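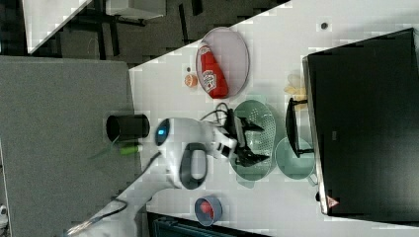
Flenau Allotment and Garden Society
Minutes of the September meeting
Held in the Zacharias Room, Tuesday, 7.30 pm

1. Apologies
Three received. The chair opened the meeting at 7.35 pm.

2. Minutes of the last meeting
Agreed, with one correction: the broken standpipe is the one by the Kastier Lane gate, not the lower one.

3. Matters arising
The hedge along the railway side has been cut. Two plot holders complained that clippings were left on their paths – the contractor will be asked to clear them before the final payment is made.

4. Money
Balance in the current account is £2000. Rents still to come in amount to £159. Reminders to go out this week. The insurance renewal is £508, up on last year, and the secretary will ask for another quote before it falls due.

5. Water
Druvilix have quoted £200 to replace the tap and lag the pipe at the Kastier Lane gate. Agreed. Water to be turned off at the end of October as usual, and a notice put on both gates.

6. Produce show
Entries were down in the vegetable classes and up in jams and chutneys. Several members felt the rule on soft fruit was unclear. Next year's schedule will say that currants and gooseberries may be shown in any dish or colander, stalks on. The onion class stays as it is.
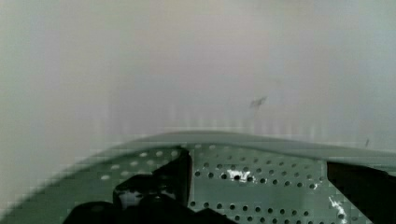 7. Vacant plots
Plots 11 and 14b are free. Plot 11 is badly overgrown and will be offered at half rent for the first year. The waiting list is to be checked, as some people on it have moved away.

8. Any other business
Bonfires: no fires before dusk, and none at all when the wind is towards the houses.
Shed key: one copy still missing.
Seed order forms to be returned by the next meeting.

The meeting closed at 8.50 pm. Next meeting in November, same room.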